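# Section 4: Protecting the Quilt Before You Start

*Applies to the Ninitz fabric steamer, models 200 and up. Revised by Maj-Britt Sjögren, 7 Apr 2021.*

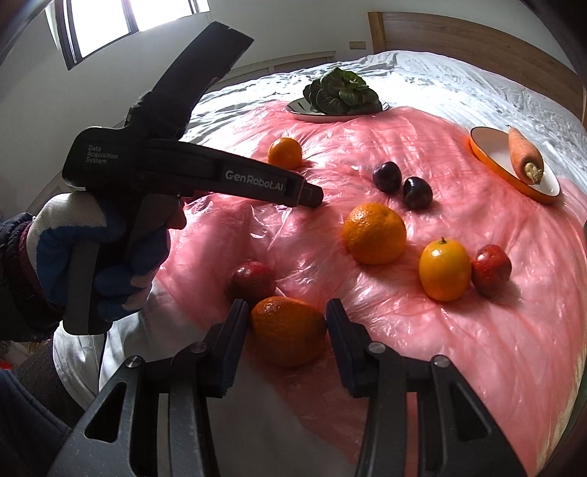 Most steamer guides claim you can treat a quilted cover right on the bed with no preparation. I have doubts about that, and so should anyone who has watched a drip land on a shiny finish. The brochure says the nozzle doesn't spit. Mine spits. Put something between the bed and whatever you plan to set on it, even if it's only a sheet of thin plastic like the pink one spread over the white quilted cover here. It will wrinkle. Smooth it if that bothers you, but flatness makes no difference to the steps below.

**You need:** a plastic sheet, two dry towels, the steamer, the small brush head.

1. Read the care label on the quilt. If it says dry clean only, stop. The "all fabrics" sticker on the box doesn't overrule the label.
2. Lay the plastic over the half of the bed you are not steaming. Let it hang over the side.
3. Set one folded towel on the plastic. The steamer rests on this between passes.
4. Fill the tank to the lower line. The upper line is marked MAX, but at that level the tank leaks when tilted.
5. Switch on and wait for the green light. Then wait another 9 minutes. The light comes on early on every unit I have tried.
6. Point the nozzle into the second towel and hold the trigger until it stops sputtering.
7. Steam a hidden corner first. Let it dry fully and check the shine.
8. Work from the pillow end down, one row of quilting at a time. Keep the nozzle moving.

> **Caution:** Never set the hot head on the plastic, including the heat-safe mat sold under the Skisavside name. I tested one. It curled.

> **Note:** Ninitz offers a "fabric refresh" liquid, part 2669. I could see no difference between that and plain water. Save your money unless you like the smell.

**If the shine goes dull**

Leave it overnight before you decide it's ruined. Some dull spots are just damp. If the spot is still there in the morning, brush it lightly with the small head, dry, following the stitching. Don't steam it again. The help line will suggest a second pass on high, and that is how I lost a pillow cover.

**When you finish**

Empty the tank while the unit is off and cool. Wipe the plastic on both sides before folding it. Section 5 covers descaling.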